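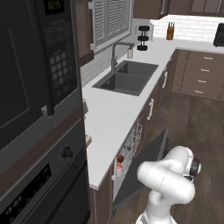

How does a microwave heat food?

A microwave oven has no flame and no glowing bars. It heats food with microwaves, a kind of invisible wave related to light and radio waves.

A part called the magnetron makes the waves. They travel into the metal box where the food sits, bounce off the walls and pass into the food.

Most food has water in it, even bread. Water is made of tiny particles called molecules. The microwaves make these molecules twist back and forth very fast. They bump into the molecules next to them, and all that movement is heat.

Why is the middle of my pie still cold?

Microwaves only reach a few centimetres into food. The middle has to wait for heat to spread in from the outside – that's why packets tell you to let food stand. Stirring helps too.

Why can't I see the waves leak out?

You couldn't see them anyway, but the door has a metal mesh with small holes. Light can get through the holes. Microwaves are too long to fit.

Try it with an adult

Yoon-hee Na's class in Nernham put grated cheese on a flat plate, took out the turntable and heated it for 17 seconds. Some patches melted and others stayed firm. Draw a map of your melted patches and colour them in.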